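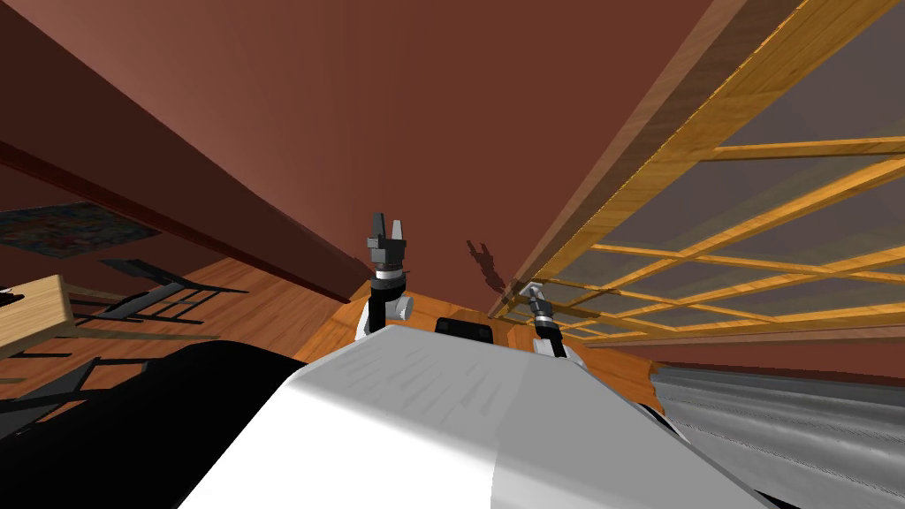 Trorkell workshop, September 26, 2023

Progress report to Skestico on the two-arm home robot build. The simulation stage is nearly complete. The room model loads with its furniture in place, and both arms respond to the same control code we plan to run on the real hardware. We have logged almost 1,000 simulated runs against the 2,082 in the work plan. The remainder will be run in October.

Most of the delay came from the wrist views. At close range a single surface can take up most of the picture, and the software then loses track of where the arm is.
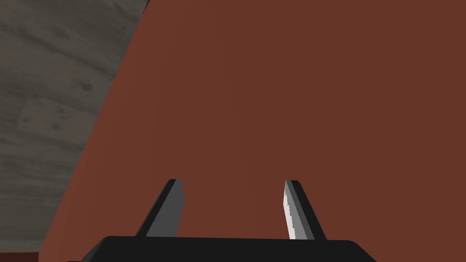 Annunziata Orlandini
Build lead, Irnen project

I have rewritten the approach routine so that the arm backs off and looks again when it has too little to go on. It adds time to each run, but I would like to keep it.

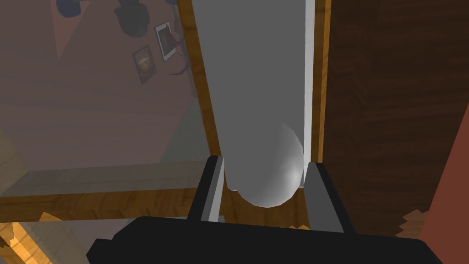 Handles are my main concern for the next period. The test set needs more long, upright shapes like the white cylinder between the open fingers, with wood close on both sides. Clearance there is small, and I am asking to move 30 hours from the base frame to this work. Parts for the second wrist are still on order.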